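Crafting queues in Mostideck: what we changed and why
Speaker notes, Wed 17 November
Puspita Ismail

Slide 1. Say hello, say the name of the game, get going. Two minutes at most. People at the back can move forward, there are seats.

Slide 2. The cooking station is where every new player learns to craft, so it's the one I'll use all the way through. 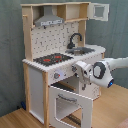
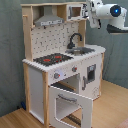

Play kitchen, two views

Slide 3. How the queue worked at launch. You put your ingredients in, the server took them straight away, and the item came out when the timer ran down. If you logged off, the timer stopped. If you got disconnected, the timer stopped and sometimes the ingredients were gone as well. Most of our support mail in March was about this. Read out the one about the fish stew if there's time.

Slide 4. The numbers. Queue length was capped at 6. The longest recipe took 600 seconds. A player filling the queue with that recipe had to stay online for an hour, and plenty of them did, standing still in the Ginting market square. Server load in Ginting was terrible. We were paying for people to stand there.

Slide 5. First attempt. We let timers run offline. Simple change, shipped in a week, and the market fell over. Players with several characters filled every queue before bed and sold the lot in the morning. Bread dropped to the vendor price and stayed there. Show the price graph — don't explain every bump, only the big drop.

Slide 6. Second attempt, the one we kept. Offline timers run at half speed. Ingredients are reserved until the item finishes, so you can cancel and get them back. Finished items sit in the station until you collect them. Mention that the Mivton server had this two weeks before everyone else.

Slide 7. What players said. Half speed was unpopular on the forums at first. The complaint was that we'd taken something away, and they were right, we had. Refunds on cancel went over well and got hardly any posts.

Slide 8. Still broken. Guild stations in Dostton share one queue between 60 members and there's no fair way to order it yet. We tried first come, first served and the same two people owned it every night. Rank order was worse. Ask if anyone in the room has solved this.

Slide 9. Questions. If someone asks about paid queue slots, the answer is no plans. Repeat each question into the mic for the recording.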